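3.2 Bed surfaces as storage and work areas
Of the 139 rooms in the Istel survey, 12 had no table, and the bed took on its role. Small belongings in these rooms were sorted on the blanket and kept in shallow open boxes.
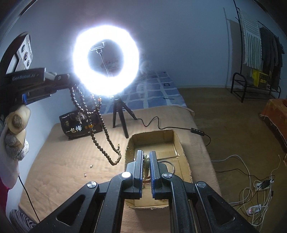

Items were coded by class — jewellery, packaged food, lighting, bedding — following Villanueva's scheme. Boxes without lids were coded as open storage, whether or not they held anything. Cables were coded with the device they served.
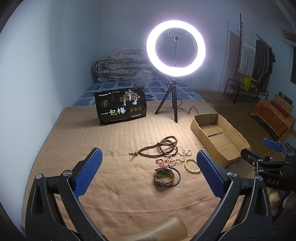

Figure 4. Bed surface with ring light on mini tripod, upright black package, beads and open cardboard box.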